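Budgeting for hand-held gripper kits

From the Skument shop wiki, equipment planning section
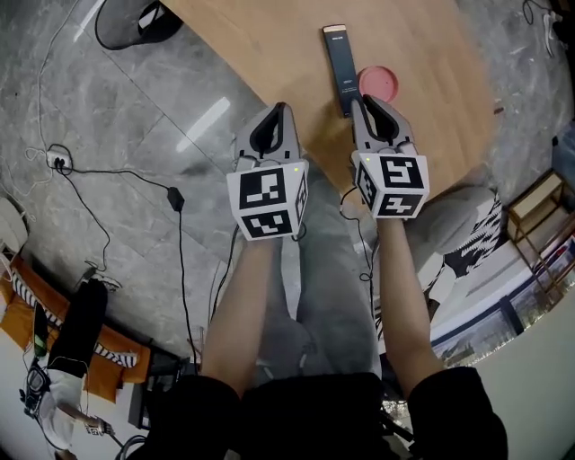
A gripper kit budget is the plan you write before you buy a set of hand-held grippers for recording demonstrations, and it covers a lot more than the grippers. I've written two of these now, one for our first pair and one for the expansion in October, and the second came out much closer to what we spent. This article is mostly what I learned between the two, with corrections from Hnat Holovko, who does our purchasing and has strong feelings about shipping costs.

Terms

A "pair" is a left and a right gripper with whatever is fixed to them. A "station" is a pair plus the table, the seat, the power and the computer it records to. Vendors quote pairs. You will be paying for stations, so please put the word "station" at the top of your spreadsheet and save yourself the argument I had with myself in the first round.

What goes in the hardware line

The grippers come first, obviously. Then the finger pads, which some vendors count as part of the gripper and some count as consumables. Gonex quoted us with one set of pads fitted and none spare. Pacheco quoted a higher price with spares in the bag, and once I added pads to the Gonex number the two were a lot closer than they looked (I had already told everyone Gonex was cheaper, so that was a fun email).

Marker cubes, if your tracking uses them, get their own row. The faces have to stay flat and clean, and a scuffed marker is a bad thing to discover in the middle of a session. We buy two spare cubes per station. If you print your own faces, write down the exact printed size somewhere that isn't one person's laptop.

Cables are the row I got wrong. I had budgeted one cable per gripper and nothing else! A wired pair needs the gripper cables, spares for both, longer ones for whoever is tall or sits far back, then power adapters and a power strip that reaches the table. Our first cable order was 20 and the second was 38, and I'd go straight to the bigger number if I did it over. Get some covers for the floor runs too, they cost very little.

Tables, seats and things to pick up

Furniture is where you can save. Any steady table will do for tabletop work, and ours came from the used office place in Hemmont. I would spend a bit more on the seat, though. Holding two grippers out in front of you gets tiring in the shoulders well before the recording plan says you're done, and a bad chair makes it worse. Try it for a full session before you order several of the same one.

Objects are their own small budget: boxes, lids, cups, whatever your tasks call for. They're cheap one at a time and they vanish. I keep a petty cash line for them so that no one has to file a purchase request for a plastic lid.

Labor

Hours cost more than hardware, and by a wide margin if you keep going for more than a couple of months. Count setup, calibration and breaks as paid time. I plan on 25 minutes of setup for each session, and on good days we beat it. Review time belongs here as well, and it's easy to forget, with somebody having to look through the recordings and throw out the ones where tracking dropped.

Storage

Video fills disks fast. Record one normal session, look at the file size, multiply by the number of sessions you've planned, and then double that for the backup. I don't trust any estimate made before that first session, mine included.

Comparing quotes

Ask every vendor for the same things: price per pair, what's in the box, lead time, repair terms and shipping both ways. Hnat adds import fees to the list and he's right, they caught us once. Ask whether one gripper can be replaced without its partner, too. Pacheco said yes right away. Gonex took a while to answer and then said it depended on the batch.

Contingency

We hold back 20 percent of hardware for repairs and surprises. Hnat thinks that's too much after the first year and we still haven't settled it, so for now the template uses my number and his is in the comment next to it.

See also: Station layout; Cable inventory; Storage planning; Vendor contacts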